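Good practice group, bin picking – minutes of the April meeting

Held 2020-04-22, by video call. Minutes by me, Tamsin Strickland, as Hazel did the last three and has made it clear it's my turn.

On the call: Myrtle Alcantara (chair), Desmond Calloway, Leilani Kowalczyk, Hazel Kincaid, me. Apologies from the two people at Fostik, who had a delivery.

1. Last minutes

Agreed, with one change. I'd been put down as saying the stop rule was "fine as it is". What I said was that it was fine for the Dernent site, where everybody has been through the training. Hazel has corrected it. Myrtle asked if we could please stop arguing about the stop rule by email, and Desmond and I both said yes.

2. Draft 5 of the picking rules

This took up most of the call, so bear with me.

Leilani had gone through the whole draft and marked it up (thank you, Leilani, I know it was a slog!). Her main worry is section two, on how close the fingers may come to the item before the gripper slows down. The draft says "slow speed near the item", and she asked what on earth "near" means to someone on a Monday morning. Desmond wanted a figure. We settled on 100 mm above the floor of the bin, at which point the arm drops to slow speed and stays there until it is back above the rim. Hazel pointed out that deep bins and shallow trays would behave quite differently under that rule. Trays will get a line of their own, and she'll write it.

We then got on to the opening of the fingers on the way down. I'm in favour of keeping them nearly closed until the arm is inside the bin and only opening to the width of the item plus a bit. Desmond prefers to open fully before going over the rim, so the operator can see that both fingers move. There's something to be said for both, and we went round it twice. Myrtle suggested that the check on both fingers happens at the start of each run, away from the bins, and the approach is then made narrow. Everyone could live with that, me included, and it goes into the draft.
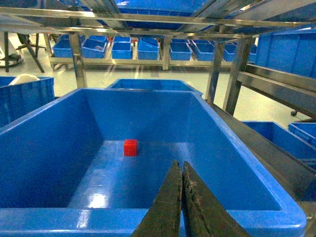
Item 2: narrow approach, single red cube in the large bin.

Leilani asked whether the test item should always be the same colour. Red against a blue bin is about as easy as it gets for anyone watching the camera view, and she'd like a blue or dark item in the test set as well. I agreed with her at some length, I'm afraid. A rule that's only ever been tried with the easy item isn't much of a rule. Agreed: every site tries the approach with at least one item that is hard to see against the bin. Desmond asked that the easy one still goes first, and that's fine.

Finger wear came up too. The draft tells people to replace finger plates "when worn", but plates get scuffed in no time and carry on working perfectly well. Hazel's wording is that scuffing is allowed and a chip, a bend or a loose fixing is not. I thought that was very good and said so. She also wants the plates looked at before the first run of the day, with initials in the log. Desmond groaned about the log. It stays.

3. Shelves and bins around the robot

Myrtle's item. She's unhappy about things sticking up over the rims of neighbouring bins, bags mostly, and cloths that somebody has put down for a minute. If the arm is working over one bin, whatever is next door ought to be below rim height. We all nodded, and then had quite a long chat about who checks it. The answer is whoever starts the run.

Leilani would like castered shelving to have its brakes on before a run, and a mark on the floor to show where it belongs. Desmond said his site tried tape and it peeled. Ďurica use paint, according to Hazel, and she'll ask them which kind and whether it survives cleaning.

4. People inside the marked area

The current rule says nobody goes past the line while the arm is moving. We know that people do walk along the far side of the shelves, and the draft doesn't say whether the far side counts. Myrtle thinks it should depend on reach. I think that's asking for trouble – people can't judge reach by eye, and I can't either. We didn't settle this one. Desmond will draw the reach on a floor plan for two sites and bring it to the next meeting, and until then the line stays where it is.

5. Numbers from Pravo

Pravo sent us their run log, 2,867 picks, and very kindly let us keep a copy. Hazel has started sorting the stops by cause and says the notes column is all over the place: "stopped", "stopped again", and one that just says "hm". She'd like a short fixed list of causes in the good practice, with a free line underneath for anything odd. Agreed without any discussion at all, which must be a first for us.

6. Anything else

Myrtle reminded us that comments on draft 5 close after 90 days and that she won't be chasing. The plan is still to have a clean version out in August.

Leilani asked if the next call could start a bit later. Yes.

Actions

Hazel – line on trays for section two; ask Ďurica about floor paint; list of stop causes.
Desmond – reach drawings for two sites.
Leilani – add the hard-to-see item to the test set and send round the new wording.
Myrtle – send draft 5 to Fostik with these changes marked.
Me – these minutes, and rewrite the bit about finger opening so it matches what we agreed.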